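로봇 셀 유지보수 실습 7주차 강의 노트
시뮬레이션 셀 세팅과 점검: 양팔 로봇 편

지난주에 실물 팔 분해하느라 다들 고생하셨죠. 이번 주는 손에 기름 묻힐 일이 없어요. 시뮬레이터 안에 있는 양팔 로봇 한 대를 제대로 세워 놓고, 망가지면 고치는 얘기를 하겠습니다. "가상인데 뭐가 망가져요?" 하고 묻는 분이 해마다 있는데, 설정 파일 한 줄만 틀려도 팔이 테이블을 뚫고 들어갑니다. 저도 10월 내내 그거 잡느라 주말을 날렸어요(그때 만든 체크리스트가 오늘 노트의 뼈대예요).

우리가 쓰는 환경 이름은 Pirkix, 로봇 제어 쪽 패키지는 Ultora입니다. 설치는 조교 Trinidad Campos 선생님이 올려 둔 스크립트로 다 끝났다고 보고, 그 다음부터 시작할게요.

1. 기준 자세 잡기

방을 불러온 다음 제일 먼저 할 일은 로봇을 테이블 앞에 세우고 두 그리퍼를 테이블 양쪽으로 보내는 겁니다. 왼팔은 비스듬히 뻗고 오른쪽 그리퍼는 테이블 오른편에 세워 둬요. 물건 잡을 생각은 아직 하지 마세요! 로봇 쪽에서 내려다보는 시점을 켜고, 몸통과 두 그리퍼와 테이블 윗면이 한 화면에 다 들어오는지부터 봅니다.

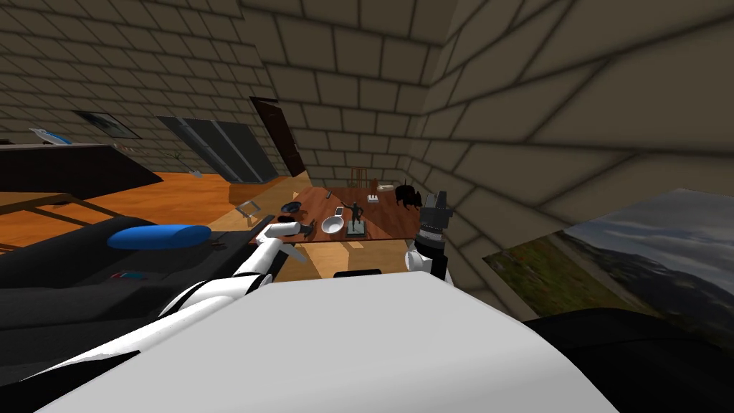

기준 자세는 왜 매번 다시 잡나요?
저장해 둔 관절 값이 로봇 모델 버전에 묶여 있어서 그래요. 모델을 업데이트하면 영점이 조금씩 밀리는데, 예전 값을 그대로 불러오면 팔 끝에서는 그 오차가 꽤 크게 벌어집니다.

관절 값을 넣을 때는 어깨에서 손목 순서로 하나씩 넣으세요. 한꺼번에 넣으면 편하긴 한데, 어느 관절이 이상한지 찾을 수가 없어요. 하나 넣고, 200스텝 돌리고, 떨림이 없으면 다음 관절로. 지루하죠? 저도 압니다. 그래도 이 순서로 하면 문제가 생긴 자리에서 바로 멈출 수 있어요.

2. 충돌 모델 점검

눈에 보이는 모양과 물리 엔진이 계산하는 모양은 따로 놉니다. 테이블 위에 그릇이나 조각상이 놓여 있어도 충돌 모델이 빠져 있으면 그리퍼가 그냥 통과해 버려요. 점검은 이렇게 합니다.

충돌 표시를 켜고 테이블부터 확인하기. 윗면 높이가 보이는 면과 맞아야 해요.
그다음 물건들. 납작한 물건이 특히 잘 빠집니다. 두께가 너무 얇으면 변환 과정에서 사라지는 경우가 있거든요.
마지막으로 로봇 자기 몸. 팔과 몸통 사이 자기 충돌을 꺼 놓고 잊어버리는 사람이 매 학기 나와요(작년엔 저였습니다).

조각상처럼 팔을 들고 있는 모양은 볼록 껍질 하나로 감싸지 말고 여러 조각으로 나누세요. 하나로 감싸면 들어 올린 팔과 몸통 사이의 빈 공간까지 꽉 찬 것으로 계산돼서, 그리퍼가 허공에 부딪히는 희한한 장면을 보게 됩니다. 처음 보면 웃긴데 세 번째부터는 안 웃겨요.

3. 그리퍼 위치 보정

자, 이제 왼쪽 그리퍼를 테이블 왼쪽 가장자리 위에 띄워 놓고 보정합니다. 높이 여유는 25밀리미터로 시작하세요. 더 낮추고 싶은 마음은 이해하지만, 보정 전에 낮추면 그리퍼가 테이블에 닿으면서 손목 토크가 튀고 로그가 지저분해져요.

보정용 점은 가장자리 근처에 몇 개, 가운데에 몇 개 섞어서 잡고요. 가장자리만 쓰면 가운데가 뜨고, 가운데만 쓰면 끝이 틀어집니다. 오른팔도 똑같이 하되 왼팔을 먼저 고정해 두세요. 두 팔을 동시에 보정하다가 값이 뒤섞이면 처음부터 다시 해야 해요.

광각 시점으로 볼 때는 조심! 벽이랑 천장 줄눈이 휘어 보일 만큼 왜곡이 세서 화면에서 눈대중으로 거리를 재면 틀립니다. 높이도 좌표 창 숫자로 읽으세요.

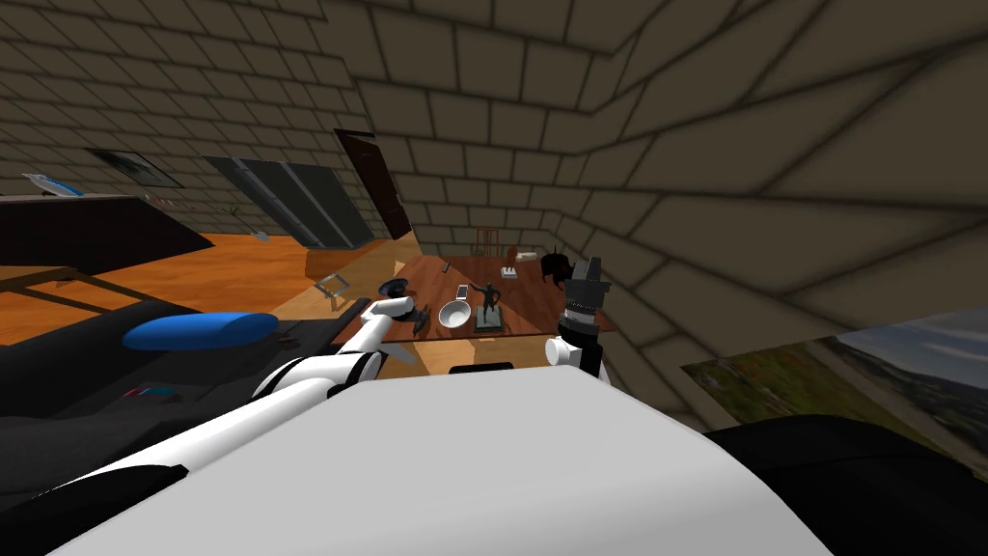
4. 자주 나는 고장과 고치는 법

팔이 부르르 떨릴 때: 게인이 높은 경우가 제일 많아요. 손목부터 낮춰 보고, 그래도 떨리면 시간 간격을 줄이세요.

물건이 테이블에서 슬금슬금 미끄러질 때: 마찰 계수가 기본값으로 돌아갔는지 보세요. 장면 파일을 복사하면 가끔 이렇게 됩니다.

오류 181이 뜰 때: Ultora가 그리퍼 드라이버를 못 찾은 거예요. 로봇을 지우지 말고 드라이버만 다시 불러오면 돼요.

로딩이 끝없이 걸릴 때: 우리 장면은 nearly 다 캐시에 들어 있어야 정상이에요. 캐시 폴더를 비우고 한 번만 다시 받으세요.

5. 과제

각자 기준 자세 파일 하나, 충돌 점검 기록 하나, 양팔 보정 로그 하나를 내 주세요. 로그는 거의 470줄쯤 나올 텐데 자르지 말고 통째로 올리시면 됩니다. 마감은 2022-11-18 자정이고, 파일 이름 맨 앞에 학번 꼭 붙여 주세요. 막히는 데가 있으면 Trinidad Campos 선생님 게시판에 오류 화면이랑 설정 파일을 같이 올려 주시고요. 다음 주에는 같은 로봇으로 그릇 집어 옮기기를 해 볼 거예요!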